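Subject: Re: wrist camera comparison, pointed fingers vs. pads

On Wednesday, April 22, 2020, Kittipong Boonyarit wrote:

> Has anyone run the Brima wrist camera with the long pointed fingers? We have the Arnar one on our arm and the fingertip is hard to make out against dark objects. I'd like to know before I order.

Kittipong,

We switched to the Brima in January and have kept the pointed fingers on. I ran 40 grasps with each camera on soft items, mostly bags, same controller and same speed. The Arnar missed 17 and the Brima missed 6. Most of the Arnar misses were on handles, where the arm came down a little to one side and closed on nothing.

Lighting matters more than I expected. At 900 lux both cameras were fine on plain fabric. Shiny or coated fabric was worse on both, and I had to lock the exposure by hand. The Flutovance driver lets you do that, but the setting is lost on every restart, so put it in your launch script.

Dark finger on light cloth is the easy case. The tip stays sharp against the cream canvas, even with lettering behind it. Busy prints are harder – I wouldn't trust the depth there without a second look from another angle.
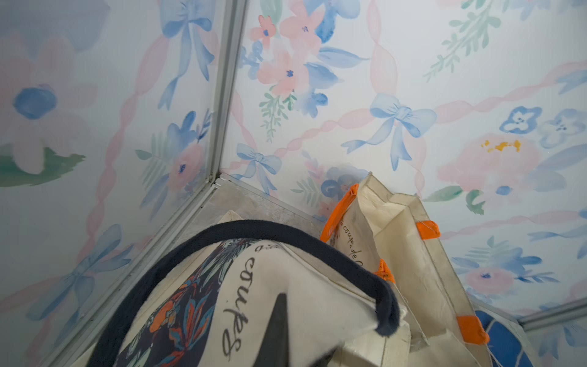

Cherkaoui wrote back off-list that pads would do better on thick handles, and that a pointed tip tends to push the fabric away before it closes. I haven't tried pads on this arm yet. The mount is the same, so it should be an hour's work. I'll post the numbers when I have them.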